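Chores a Machine Can Take Off Your Hands, and Chores It Can't Yet

Updated 26 April 2019

Readers of these tips keep asking the same thing: is there a machine that will do this for me? The answer changes a lot from one chore to the next. The notes below go room by room, then out to the workshop, with tips for the jobs that are still yours.

Floors

Robot vacuums work. A decent one will keep a hard floor or low carpet clean between proper cleanings. It will not do stairs, it will not move a chair, and it will eat a phone charger if you leave one down. Pick up cords and socks first. Tuck in rug fringe, or fold it under and hold it with a strip of carpet tape. Empty the bin after every run, even if it looks half full, and cut the hair off the brush roll with a seam ripper. Small scissors will do the job but they nick the bristles.

Robot mops are weaker. They wipe, they don't scrub. Dried juice stays where it is. Put a damp cloth on the spot for a few minutes and do it by hand.

Dishes

The dishwasher is the best household robot ever sold and we stopped calling it one long ago. What it doesn't do is load and unload itself. I have seen arms pick up a mug in demonstrations, and they do fine with one mug on an open counter. A sink full of wet plates with forks underneath is a different matter.

Until that changes, unload the bottom rack first so the water sitting on the cup bottoms upstairs doesn't drip onto clean plates. Sort the silverware as you load it – all forks in one slot, all spoons in the next – and putting it away takes no time at all.

Laundry

Washing and drying are done for you already. Folding is not. There have been folding machines at the trade shows, but you feed them one shirt at a time, and by the time you have clipped the shirt on you could have folded it. None of them that I know of will take a basket and hand you back a stack. Fitted sheets are out of the question.

Fold on a surface at waist height, not on the bed. Do all of one kind of thing before starting the next. Towels go in thirds the long way, then in half, then in half again, and the folded edge faces out on the shelf.

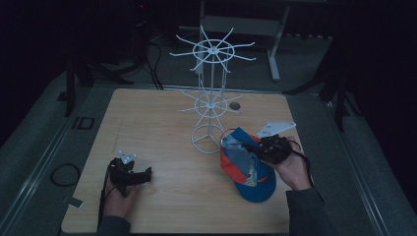 Hats are a good test of where machines stand, and a chore I get more mail about than you would think. A cap is soft in the crown and stiff in the brim, it has no right way to land when you drop it, and it has to end up on a peg or a stand facing the right way. Take a blue cap with a red-orange brim, lying crown down with the shiny, crinkled inside showing, next to a white wire stand with two tiers of spokes. You would flip it and hang it without looking. With a pair of pinching jaws you have to get hold of one edge, turn the whole thing over in the air, and set it down over thin rods with small rounded tips, and the person working those hand-held grippers at least has human eyes and human wrists to help. A machine left alone with the same cap has to work all of that out for itself. I would not expect one in a hall closet soon.

If you keep caps on a wire stand, put the heavy ones on the lower tier so the stand doesn't tip. Turn the brims all the same way. Brush the sweatband before you hang a cap up, and if it is damp let it dry on an upturned bowl, which keeps the crown in shape. Don't put a cap with a cardboard brim through the wash. Most newer brims are plastic and can be hand washed in cool water with a little dish soap.

Windows

Window robots exist and they stick to the glass well enough. They miss the corners and leave a faint arc. For large plain panes up high they are worth borrowing. For small panes a squeegee is faster. Wipe the blade after each pass.

The workshop

Shop floors are further along than houses, mostly because the parts are all alike and sit in the same place every time. The Gronow plant outside Estholm has arms stacking boxed hinges at a rate of 2,809 boxes a shift, 305 shifts a year. The same plant still has people at the bench where mixed returns come in. Bent, greasy, half out of the bag: those get sorted by hand.

For a home shop the lesson is to make your own work more like the stacking line. Keep each size of screw in its own jar, with one screw glued to the lid. Hang tools on a board with outlines drawn around them. Sort scrap wood by length and throw out anything under 2 inches. A magnet in a plastic bag picks up filings – turn the bag inside out and they drop straight in the trash.

Before you buy anything

Ask how much tidying you have to do before the machine can start. Ask what it does when it gets stuck and whether you can buy the brush, belt or battery by itself. The shop in Grosport where I get mine will lend a floor unit for a weekend. Plelska models come with a 365-day guarantee, but read the part about batteries, they are covered separately. Keep the box until you are sure.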